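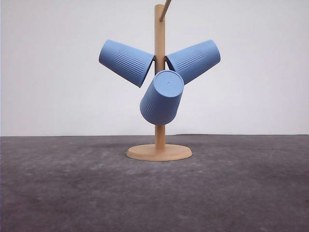 Derex Mug Tree: Three Months on the Counter

I bought the Derex mug tree in June to get the kids' cups out of the cabinet over the sink. They are light plastic cups, and stacked inside each other they used to stick together, so that getting one down meant getting all of them down. Hooks under the cabinet were the other option I considered, but I rent and didn't want to drill.

The Derex is a simple product. You get a round base, one upright pole and a set of pegs that slant up and out. There is no rack, no tray and no handle. It comes in a flat carton with the pole and base separate and the pegs in a paper bag. There were no tools in mine and I didn't need any.

Assembly

The pole screws down into the base, and the pegs push into holes drilled at an angle. The instruction sheet is one page of drawings with a few words under each. One of the drawings shows the pegs going in before the pole is attached to the base. I did it in that order the first time and found it awkward, because the pole rolls around on the table. Put the base on first, stand it up, then do the pegs.

Five of the pegs went in by hand and stayed. The sixth was tight. I rubbed the end of it with fine sandpaper a few times and it went in with a push. If you do the same, go slowly, as a loose peg would be worse than a tight one. The sheet says glue is optional. I left it out so the whole thing can come apart when we move.

From opening the box to hanging the first cup took less time than it took me to break down the carton for recycling.

Finish

The wood is pale and has a plain look that I like. The sheet says it has been treated, without saying what with, and the surface felt dry when I took it out of the box. I gave it a coat of the mineral oil I use on my cutting board and it didn't change color much. The edges of the base had been sanded well and there were no splinters anywhere on the pole. One peg had a slightly fuzzy end, which I fixed with the same piece of sandpaper.

If your kitchen is full of dark wood this will stand out a little. Ours has a gray counter and light walls and it looks fine there. The store page also listed a walnut color, but it was out of stock when I ordered and I can't say anything about it.

How it holds cups

Most mug trees are made with handles in mind. You hang the mug by its handle and it dangles. Our cups have no handles, so I was buying this on a guess. The pegs are long and slant upward enough that a cup can be pushed over one like a cap, and that is how we use it.

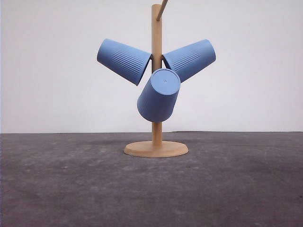 Three of the Wastska cups on the Derex tree.

The Wastska cups are the blue ones with the ribbed panel on the side. They're wider at the rim than at the bottom, which helps them go on easily. They lean in against the pole and stay where you put them. I have had no cup drop off by itself, including the week the dishwasher was shaking the counter.

There is a limit to this method. A cup pushed over a peg takes up more room than a mug hanging by a handle, and with our size of cup the tree looks full well before every peg is in use. If you have a big set of tumblers, don't count the pegs and assume you can store that many. Smaller cups would fit better. I tried some narrow juice glasses and took them off again, as I didn't like the sound they made touching the wood.

Regular mugs work the way you would expect. I hung four heavy stoneware ones by their handles for a couple of weeks to see how it did. The pegs held without any sag. A mug with a very small handle opening would not go far enough down the peg to feel safe, and I had one like that.

Stability

The base is wide for the height of the pole. With plastic cups on it the tree is steady, and my younger child can pull a cup off one-handed without dragging the stand along. With stoneware you need to load it evenly. Two heavy mugs on one side and none on the other made it lean when I bumped it. It didn't go over, but I moved a mug to the other side after that.

There are no rubber feet. On our counter it slides a little if you push it low down. I stuck four felt dots under the base and that took care of the scraping noise, though I would have preferred something with more grip.

Drying

I asked the store before buying whether it could be used for drying and was told yes. I would say partly. Cups that go on damp drain toward the pole, and the water ends up on the base. The base is flat on top, so a small puddle can sit there. I now let the cups drain on a towel first and hang them when they are nearly dry. After three months there is one faint ring on the base that won't wipe off. It doesn't bother me much, but a folded cloth around the foot of the pole would have prevented it.

Cleaning is a damp cloth and then a dry one. The spot where each peg meets the pole collects dust if you don't use that peg.

Height

Measure before you order. The pole is tall, and it did not fit under the lowest part of my cabinets. I ended up putting it at the open end of the counter by the wall. The measurements are on the store page, but I skipped over them.

Compared with the Semidthorpe

My sister has the Semidthorpe stand, which is metal wire with a rubber ring under the base. Hers grips the counter better and water doesn't hurt it. The hooks are short and curved, though, and our cups would not stay on them at all. For mugs with handles I would probably pick the Semidthorpe. For cups without handles, the straight pegs on the Derex are the better shape.

Buying

I ordered from Ostapchuk, the housewares store, and it arrived well packed. They also sell spare pegs in a bag, which I haven't needed.

Good: easy to put together, smooth finish, straight pegs that take cups without handles, comes apart again.

Not so good: one tight peg, no rubber feet, base marks if water sits on it, too tall for some cabinets.

I'm keeping it. Four out of five.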